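**Orari sorting activity: progress to 2026-09-30**

Hi Sumathi,

A really good stretch for us! The tabletop sorting sets you funded are coming together, and we've settled on paper cups in grey and yellow-green with small silver cans to go in them. The two colours are easy to tell apart on a white table, and the cans have a nice bit of shine.

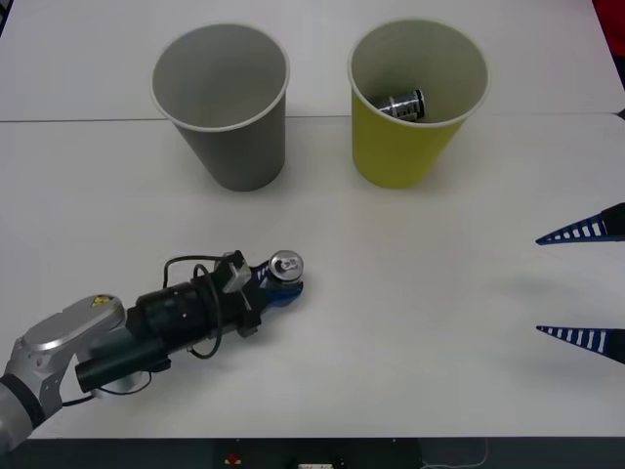

We've bought 200 cups so far and spent $128, well inside the budget. Chandrasekhar wants a third colour for the harder version, so we're trialling 3 samples from Netico before we order (I'm barracking for the orange).

Still to do:

- finish the instruction cards
- find storage tubs with lids that stay on
- book 2 more sessions at Rundia

I'll send the receipts through with the cards.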